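FOR IMMEDIATE RELEASE

Katsaros Opens Its Tabletop Sorting Days in Rurnham

RURNHAM, Monday, December 29, 2025 – Hi, I'm Rosine Roussel, and I run Katsaros, the little home-goods shop on the corner across from the bus station. I don't usually write press releases (my sister did the last one, and she's moved away), so bear with me!

Starting in the new year we're holding tabletop sorting days in our back room. You bring a bag of the stuff that piles up on your counters and shelves – bottles, boxes, odd bowls, whatever – and we sit down with you and work out what stays, what goes in the cupboard and what goes to a new home. It's free for the first 30 people who sign up, and two dollars after that, which pays for coffee.

We tried it out in September and I loved it. I'd figured on a handful of neighbors and we ended up with 99 names on the list, plus a lot of very good gossip. Between us all we passed on 3,724 items, and yes, I kept the tally on the back of a calendar.

My own method is pretty simple. I put everything in one row at the back of the table, so I can see it all and still have space to work in front. Bottles, boxes and bowls all go in the same line, big or small, and I don't stack a thing until I've decided on every piece.
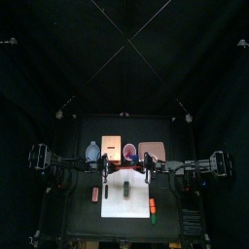 Once the row is up, I start at the left and go along. If I can't say where something lives at home, it goes in the Detunance bag, named after the street where I used to haul my donations. Small things ride along in a bowl until the end, or you'll be hunting for them under the table all afternoon!

Sign up at the counter or call the shop and ask for me. Bags are fine, boxes are better, and please rinse your bottles first.

Contact: Rosine Roussel, Katsaros, Rurnham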